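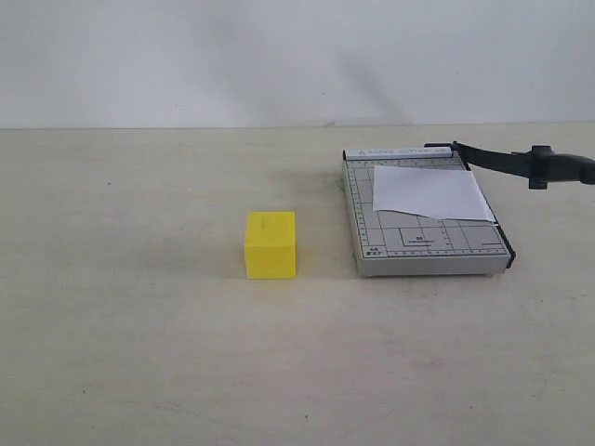
Priduvell is a small print finishing workshop owned by the firm Bundgaard. It makes cards, labels and short booklets, and it is known mostly for its gradual change to automated paper cutting.

Background

Until November 2021 all sheets were trimmed by hand on lever cutters. The workshop then installed two Hestex feeding robots, which place the paper and operate the blade. Orders come from the planning program Pretix.

Effects on staff

The workshop has 18 employees. Two of them moved from cutting to machine setup and received 30 hours of training. Workers report less pain in the shoulder, but also more waiting time — mainly when the paper is thin. Small single orders are still cut by hand.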